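Linkage gripper or suction for mixed bin picking? My first comparison

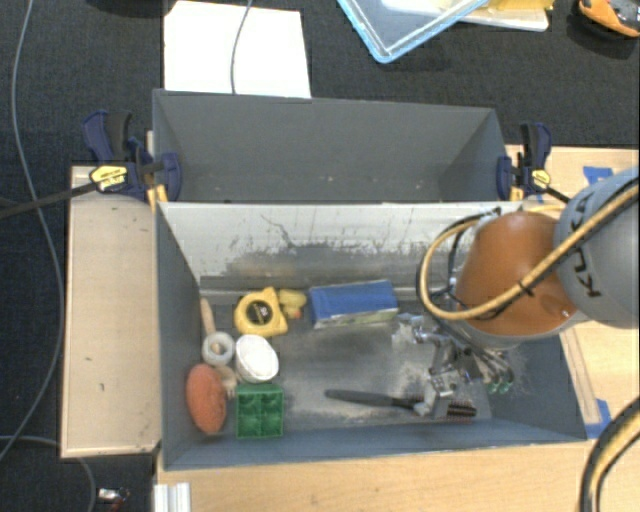 Casablanca, March 2025

ashraf_ouazzani
Good evening to all. I have followed this forum for a long time and now I have something to share, so please be patient with my English.

For our small lab I am comparing two end effectors on the same arm: the linkage gripper from Flamasia and a suction cup set from Ikeda. The task is simple to explain. Take one object from the front bin, put it in the rear bin, repeat. The objects are mixed on purpose: a tape measure, a rubber duck, a brush, a small bowl, a green tray with compartments and so on.

I made 300 attempts with each tool. The Flamasia failed 31 times, the suction failed 19 times. So suction wins on paper, but I am not sure I believe my own result. Many of the suction successes came from the blue box, which has a big flat face and is too easy. With the brush the suction was very weak. It took the handle only when it lay exactly flat, and then it turned in the air.

My question: would you continue with both tools, or choose one now?

mill_and_lathe
Welcome. Did you pick the target object by hand or did the software pick? If the software could choose, it will go for the box every time and your comparison tells you nothing.

ashraf_ouazzani
The software chose — this is exactly my mistake, I think. I can repeat with a fixed list, the same number of attempts for each object.

torque_nut
I would drop suction. A long handle, a bowl with ribs on the rim, a duck... these are finger objects. You will spend your whole spring changing cups.

pernille_k
I don't agree with torque_nut. We ran the Mindia cups for 800 cycles on toys and kitchen things, and the bellows type took rubber surfaces quite well. What cup diameter do you use? If it is the big one that comes in the Ikeda kit, it's too wide for a duck.

ashraf_ouazzani
It is the big one, yes. I did not know there was a smaller one that fits the same holder. Thank you, I will order.

torque_nut
Fine, smaller cups for the duck. Still does nothing for the brush. And look at the far wall of that front bin, all those scratches and smudges. A silvery worn wall like this is bad for a depth camera. Which one do you have?

ashraf_ouazzani
A Skukow stereo camera, fixed. You are right that the wall gives trouble. In the depth map I see holes near it, and some grasps are planned too deep. I thought about painting the inside matte but I was afraid the paint would come off on the fingers.

mill_and_lathe
Don't paint. Put in a sheet of matte gray vinyl, cut it a little oversize and press it into the corners. Mine has been in since December and I only replaced one side.

Also, are the bins clamped to each other or to the table? If they can shift a few millimeters when the fingers touch the bottom, your calibration goes away slowly and you will blame the gripper.

ashraf_ouazzani
There are two clamps near the place where the bins meet. I will put a mark on the table and check it after each series. I had not thought of it.

pernille_k
Please post the numbers per object, the total alone hides too much. And write down whether it missed the object or dropped it on the way. With fingers I see mostly misses, with cups mostly drops.

torque_nut
On that we agree. My bet stays on the fingers.

ashraf_ouazzani
I will keep both tools for the second round, with the small cup and the vinyl on the wall. For the failures I must go back to the old logs, because I wrote only "fail" without the type. When the table per object is ready I will put it in this same thread.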